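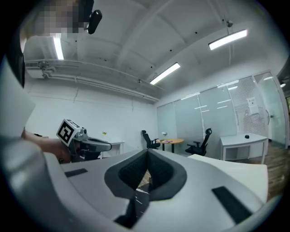
Hovodden porch flag set, by Hovska

Pole, bracket, two rings, screws. Flag sold separate. In stock, ships from Nelthorpe.

What you get
Aluminum pole, two sections, 70 inches put together. Twist joint in the middle, threads are metal on both sides. White or brushed silver. Ball on top is white either way, sorry to the gold ball people.
Baran bracket, cast, two positions: straight up or 45ish degrees out from the wall. Thumbscrew holds the pole.
Two spinning rings with clips. The top one locks, the bottom one floats.
Four screws for wood. Brick or stucco needs anchors, not in the box.

Fits
Any flag with grommets or a sleeve, up to 3 x 5 feet. National flags, state flags, garden club banners, the pumpkin one your aunt made. Sleeve flags: take the rings off first, slide it on, put the top ring back. Smaller flags look fine on it too but hang them from the top ring only and let the bottom one go.

Not for flags bigger than 3 x 5. We get this question every week before the summer holidays. The pole will take it on a calm day, the bracket screws won't take it on a windy one.

Price
47 dollars for the set. Bracket alone is 7. Shipping is free on orders over 40 so the set always ships free, the bracket by itself does not.

Putting it up
Hold the bracket where you want it and check the flag will clear the railing, the gutter and the mailbox. Mark holes. Pilot holes, then screws. Tighten the thumbscrew by hand, no pliers — the head shears off and then you are writing to us. About ten minutes if the drill is charged.

Half staff
A short porch pole can't really do half staff. Most people tie a black ribbon under the ball instead. We carry the ribbon, it's on the acessories page.

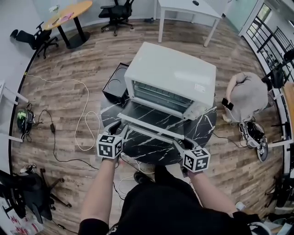 Toaster oven, door down.

Colors and stock
White: plenty.
Brushed silver: low, more in August.
Black: discontinued. Please stop asking Bogumił, he doesn't have any in the back.

Care
Wipe it down when it gets green. Soap and water. Bring the flag in for storms, leave the pole if you like. Near salt water rinse the twist joint now and then or it siezes. If it's already stuck, a little penetrating oil and leave it overnight.

Questions we get

Will it work with my old bracket? If the old one is made for a 1 inch pole, yes.

Does the flag still wrap? Less. The rings turn with the wind, so a light nylon flag mostly stays out. Heavy cotton wraps on anything.

Can I put a solar light on it? Ours doesn't fit the ball. Clip it to the bracket.

Do you do bulk for a whole street? Yes, ten sets or more, write for a price. Order early for parade season, we pack these by hand.

Returns
Unused, in the box, we pay nothing for postage back. Bent in shipping is different — send a photo and we send a new pole section, keep the rest.

Orders and questions: Bogumił Zieliński, Hovska shop desk, mornings are best. Pickup at the Nelthorpe door is OK if you call first.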